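The Knot That Stopped Trisetti

I've been covering robots long enough to have a soft spot for the dull failures. Give me a flipped sign in a config file over a flying wrench any day! So when the people at Fledelberg told me their two-armed cable sorter had spent 26 minutes pulling against itself, I was on their doorstep with a notebook before they could change their minds.
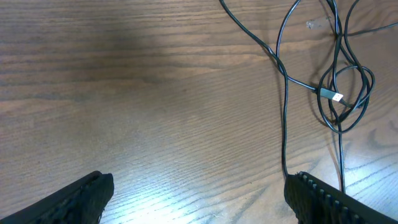
Trisetti is the name of the sorting program, and its job sounds like something you'd give a bored teenager: take a heap of charging cords and separate them. It had done 3,000 practice picks by May and everybody was feeling pretty good. Then one day both arms grabbed the same cord. Cords are nasty things for a robot, as anyone with a kitchen drawer will know. A strand that runs down beside a gripper finger and slips out of sight behind it might as well have left the building, as far as the wrist camera is concerned, and the software has to guess at the rest.

It guessed badly. Each arm decided it had its own cord, each one pulled, and the force limit that should have stopped them (they'd set it per arm, bless them) never tripped. One cord lost its plug and a wrist motor got hot enough to smell.
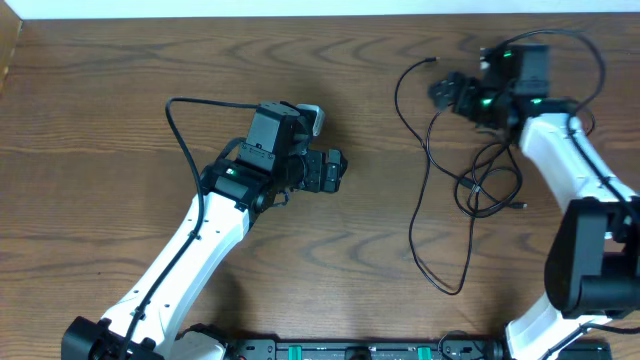

Chaiwat Nakpan reckons the limit was never the real fault. He told me the two arms weren't sharing what they felt, so neither had any way of knowing the load at the other end was its twin, and you could lower the number all you liked without fixing that.

I went away and thought about it over a very large coffee, and I've come round to his side. They've made 2 changes so far, and I watched both being tried out on the bench. 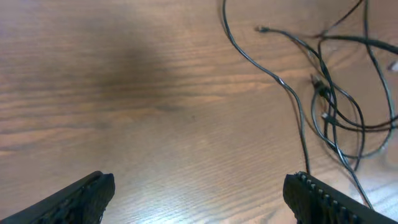 What they changed

The first is a shared stop. If either arm feels a steady pull, both of them freeze and let go, even when it ruins a perfectly good pick. The second is slower lifting, with a pause once the bundle is off the table so the program can take another look at what it's got hold of. It's painful to watch, I won't lie. I had my fingers twitching to reach in and do it myself. 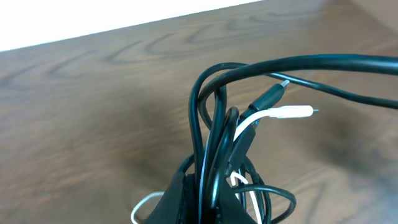

That pause costs them a lot of time over a day, and the crew at Lukumay, who are waiting on the finished sorter, aren't thrilled. I'd still take slow. The motor has been swapped, the scorched one sits on a shelf by the door with the date scratched into its case, and the next round of testing starts once the new limits are signed off.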